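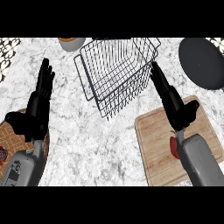

## Can a two-armed robot clear a kitchen counter yet, or am I still the dishwasher?

**Mathias Strebel**, 1/31/23

My brother-in-law has informed the whole family that kitchen work will be done by machines by June. I have a counter that always has a wire basket, a cutting board with a pepper on it and a plate that never got put away, so I'm the target market. The sim pictures look great. Two arms, proper hands with fingers, marble I could never afford. Is any of this close to working in a real kitchen, or should I keep buying sponges?

---

**Cathal Brennan**

Keep buying sponges.

I run simulated kitchen tasks at Urow, mostly two-handed ones. Baskets are a pain. The sides are all thin wire, so the hand has to meet the rim at a decent angle or the fingers end up between the wires, and then you get to watch a very expensive machine wear a basket. Our last policy got 500 lifts out of 600 tries in simulation. Sounds fine until you picture the other hundred happening over your floor.

Real kitchens are worse – the light changes, things are greasy, and somebody moves the plate. A pepper is a nicer job. It's a decent size and doesn't mind a bit of a squeeze.

If you want something useful now, look at shop-floor work, where the same part turns up in the same spot all day. Belmonte has had one arm loading trays for 6 months and people there have stopped going over to look at it.

---

**vikeden_fan**

We have a robot vacuum and it ate a sock.

---

**Wakero**

Cathal is right about the basket but I'd be less gloomy. Wiping is coming along, and so is moving plates if they're by themselves. Stacks, no. Ask your brother-in-law which June he meant.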